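January, bench notes, small parts

Third attempt at getting the small stuff off the bench and into something with drawers. I was against it the first two times and I'm writing this down so that whoever wants a fourth attempt can read it first. The claim this time is that see-through drawers fix the problem because you can find things without opening anything. I don't believe it yet.

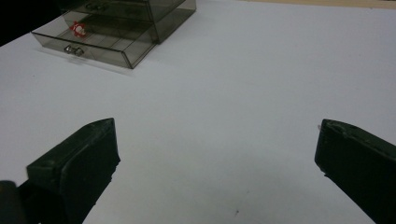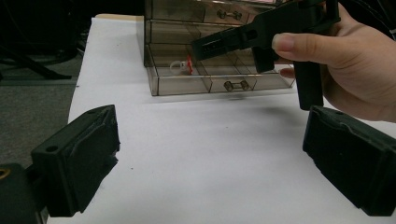
*Smoky drawer unit on the white top. Second picture: small clear ring with the red tab, bottom drawer.*

**What we have**

Three tiers, one above the other, clear plastic with a bit of smoke in it. The drawers have metal bar handles. The bottom drawer has thin clear partitions, and that's where the ring with the red tab has been going.

The unit came from the Konlow order. The listing says "crystal clear." It isn't. Against the white top the gray tint is plain to see, and I'd like to know who at Konlow thought it wasn't worth mentioning. For finding bright things it makes no difference. For finding clear things inside a smoky box it makes a lot of difference, and we own plenty of clear things.

**Test 1, finding by eye**

Put one item in the bottom drawer, walk away, come back, say which compartment it's in without touching the drawer. Did this from the stool and standing up.

- Ring with red tab: found right away both ways. But I was looking for red. The ring itself I could hardly pick out until I bent down.
- Black rubber foot: fine.
- Clear spacer, no tab: missed it from the stool, guessed wrong standing.
- Two clear spacers in neighboring compartments: read them as one thing.

So the tab is doing the work and the clear drawer isn't doing much. If we're going to put a colored tab on everything anyway, a shoebox would do nearly as well. I know that's unfair to the drawers. The shoebox wouldn't have partitions.

**Test 2, does it stay where it's put**

The unit is light. Pulling the bottom drawer with one finger on the bar brought the whole unit forward with it, with a dry squeak, until I held the top. With 200 g of washers in the bottom drawer it stayed where it was for a slow pull and still moved for a quick one. Everyone here pulls quickly.

Tried four stick-on feet from the Briggs packet. Better. I'd call it fixed for the bottom drawer and not proven for the top one, where the pull is higher up and the unit wants to lean. It needs trying with the top drawer full. My feeling is that the top should only ever hold light things, and I also feel that rule will last until the first busy afternoon.

**Test 3, the partitions**

Measured the opening of the bottom drawer at full pull: 112 mm front to back before it starts to sag. Past that the front drops and small things slide toward the handle. The partitions hold them back as long as they're taller than the thing. A flat washer stays put. The ring leaned against the partition and stayed too, though I only did it by hand and without much hurry.

One complaint. The partitions are as clear as the rest, so from above you can't tell at a glance where one compartment stops. I dropped a screw on top of a divider, and it went to the wrong side. A strip of white tape along the top edge of each one would help. Haven't done it, want a second opinion first because the tape leaves glue when it comes off.

**On the white top**

Somebody wrote on the board in the Grendwood room that a white surface "makes everything easier." Small dark things, yes. A speck shows up from across the room and I've wiped the same patch more often than it deserved. Clear plastic on white is poor. Put the ring down flat and you're looking for the tab again. A gray mat would be my pick, and I'll lend mine if it comes back.

Shadows are the other thing. With a hand over the work there's a soft gray patch right where you want to look. The lamp could go further left. I moved it once and found it moved back, so I'm asking here before I move it again.

**Against the old cabinet**

For comparison, the Usden cabinet under the window. Solid fronts, paper labels, half of the labels wrong. I pulled 83 small items out of it last month and sorted them by kind, and a good number were in a drawer with somebody else's name on it. People like to say the labels were the trouble. I think the trouble was putting things away in whatever drawer was already open, and clear plastic won't cure that.

What I will give the new unit: you can tell when a drawer is empty. With the Usden you open it to find out, then leave it open.

**Where that leaves it**

Keeping it on the white top until the end of the month, back from the edge so the drawers have room to come out. Bottom drawer for small loose pieces, one kind to a compartment. Middle drawer for whatever we use that day. Top drawer stays light.

To do:

- white tape on the partitions, if nobody objects
- second set of feet, the Briggs ones, the first set is already picking up dust at one corner
- repeat test 1 in the evening with only the lamp on
- ask Konlow if there's a version without the tint, and don't take "crystal clear" for an answer
- tabs for the clear spacers, any color except red

If you take the ring out, it goes back in the bottom drawer when you're done. I'll be checking, and if it's there every time I'll say so in the next entry.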